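Search this site Search for: Search

Takeaway packaging and food waste bins in Staserham: project report

February 21, 2026
By Deisy Londoño

Introduction

This report covers the work our group did for the second year environment module. The group was Fredy Alvarado, Flor Villca, Anselmo Cabrera and me. Our supervisor was Christos Makris. We wanted to find out what people in Staserham do with takeaway packaging once the meal is finished, and whether the rules given by the council are clear enough to follow.

We chose the topic after Flor moved into a shared house on Sarnirlow Road and found that her four housemates each had a different idea of which bin a greasy box belonged in. One put everything in recycling. Another put cardboard in the food caddy. All of them thought they were following the leaflet.

Background

Staserham has three household collections. The green bin takes paper, card, tins and plastic bottles. The brown caddy takes food. The black bin takes what is left. The leaflet that comes with the bins says card must be "clean and dry". It does not mention takeaway boxes, and it does not say what to do with a box that is clean on the lid and stained on the base.

Paper fibres that have soaked up oil are hard to turn into new paper, because the oil does not mix with the water used in pulping. A small amount can be tolerated. How much depends on the mill, and we could not find one figure that everyone agrees on. Liner papers are another difficulty. Some are plain paper, some have a wax or plastic coating, and they can look very similar from the outside.

Method

We used a paper questionnaire and a short online version of the same questions. The paper one was handed out in the library, at the bus station and outside two food businesses that agreed to take part. These were Stovia, which sells baked potatoes and toasted sandwiches, and Yupanqui, a family restaurant with a takeaway counter. We received 312 completed forms. Of these, 207 were on paper and the rest were online.

The questionnaire had nine questions. Five asked about habits, such as how often the person buys takeaway food and where they eat it. The other four named an item and asked which bin it should go in. The items were a clean cardboard box, a cardboard box with grease on it, a sheet of liner paper and a plastic sauce pot.

We also held interviews with the owners of both businesses and with one member of staff from the council depot. The interviews were not recorded. Fredy and Anselmo took notes and compared them the same afternoon.

Packaging used by small businesses

Both owners said price was the first thing they looked at, then whether the box kept its shape with hot food in it. Yupanqui orders boxes 2000 at a time because the price drops at that point, and stores them in a room above the kitchen. Stovia buys smaller amounts from a cash and carry and takes whatever size is in stock. Neither owner had been asked by a customer if the packaging could be recycled, although Stovia had been asked several times for less of it.

Kraft board was popular with both. It is brown because the pulp has not been bleached, and the owners felt that customers see it as the greener choice. The lining is where a business can add some colour cheaply, and a printed sheet costs far less than having the box itself printed.
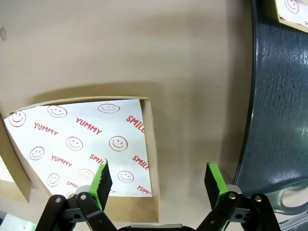 Figure 1. Open cardboard box with a printed liner paper, "YUMMY" and "SMILE" in red.

Neither owner could tell us if their liner papers were coated. The wrapping on the packs gave the size and the number of sheets and nothing else. We wrote to one of the suppliers in January and had no reply before the deadline.

Results

Most people gave the right answer for the clean box, which goes in the green bin. The greasy box divided opinion much more. Green and black were the most common answers, and a smaller group chose the food caddy. Several people wrote "depends" next to the question, and we counted these as a separate group instead of forcing them into one of the three.

The liner paper had the highest number of blank answers. Of the people who filled in that question, 40 added a note saying that they leave the paper inside the box and put both in the same bin. We had not thought of this when we wrote the questionnaire and should have included it as a choice.

People who eat takeaway food at home were more likely to separate the parts than people who eat it outdoors. The main reason given by the second group was that street bins in the town centre have one opening.

The depot worker told us that a few greasy boxes in a load are not a problem, but food left inside them is. Rice and sauce spread to the clean paper around them. He would prefer people to tear off the clean lid, put it in the green bin and put the base in the black bin.

Problems with the study

Our sample leaned towards students, since the library gave us the most forms. We had very few answers from people over retirement age. The online version also let people skip questions, which the paper version did too, but it happened more often online. Two of our questions used the word "soiled" and some people asked us what it meant. We would use "dirty" next time.

Suggestions

The council leaflet should have a line about takeaway boxes, with the advice on tearing off the lid. Suppliers should print on the pack whether a liner is coated. Stovia has offered to put a small notice by the till, and Flor has made a draft that is with the owner now. Anselmo is keeping the completed forms until the marks are confirmed, after which they will be shredded.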